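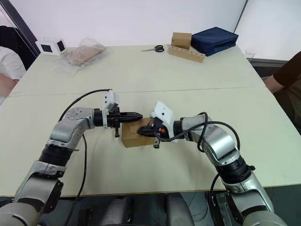
Why do residents of apartment buildings put less cardboard into the paper collection than residents of houses served by the same truck? Most of the gap in our data comes from storage space inside the home. Residents who had somewhere to keep paper and cardboard between pickups used the collection at similar rates in both kinds of housing. Those without such a place put small boxes in the general trash on the day they were emptied.

4. Results: storage and sorting in the home

4.1 Sample and response

The survey was sent to households in two towns, Mestine and Lamrani, in February. Usable answers came back from 453 households. Of the apartment buildings we approached, 18 agreed to let us post a notice by the mailboxes, and response was better in these than in buildings reached by mail only. Both towns are served by the same hauler, Jomska, under one contract, so pickup rules and container types did not differ between them. Pickup days did differ, and Lamrani had a missed pickup during the survey period. We kept the answers from that route and marked them in the data.

Households were asked where used packaging goes right after it is emptied, where it is kept until pickup, and who carries it out. The last question was added after the pilot and was worded badly. Many people living alone skipped it, and we do not report it by household size.

4.2 Size of item

Large boxes were nearly always taken to the paper container in both towns. They do not fit in a kitchen trash can, and respondents described carrying them straight out. Small cartons behaved differently. Respondents named tea boxes, toothpaste cartons, and the boxes that small online orders come in as items they "sometimes" or "usually" threw in the trash, including respondents who called themselves careful recyclers elsewhere in the form.

Flattening made a difference to what people were willing to keep. A carton that has been folded down can stand beside a trash can or lie in a drawer for 5 days without being in the way, and several respondents said they would keep one in that state but would not keep a box with its shape still in it. We use "small cardboard" in this section for any item that can be folded with the hands alone, whether or not it has been folded (Figure 3). Coated cartons were asked about separately and are covered in Section 4.4.

Figure 3. Small cardboard, folded.
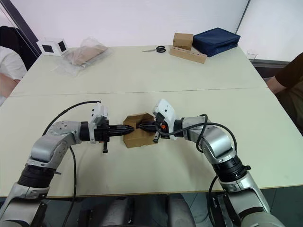
One respondent in Lamrani objected to the way we had put the question, writing that flattening was never the hard part in her building; the paper container is locked behind the bicycle room, her key sticks, and by the time she has both hands free the trash chute is right there. Similar remarks came from other buildings with a locked container room. We had treated access as a property of the building and had taken it from the hauler's site list — a list that records where the container stands and says nothing about doors or keys.

4.3 Storage place

The most common storage place for paper was a bag hung on a door or hook. Next came a box on the floor, often a delivery box put to use for that purpose and then thrown out along with what was in it. Balconies were used in Mestine more than in Lamrani, where many of the older buildings have none. Respondents with a fixed place of any kind reported sorting small cardboard more often than those who moved it from spot to spot. The kind of place mattered little once this was taken into account.

We cannot say from a single survey which comes first. People who already mean to sort may be the ones who clear a shelf for it. The container weights supplied by Jomska are by route and mix houses with apartments, so they do not settle the matter either. A follow-up using building-level weights is planned under the Cirnex project.

18 shares | 2 comments
Posted 2025-10-03 | Contact the Cirnex project | © Cirnex | Back to top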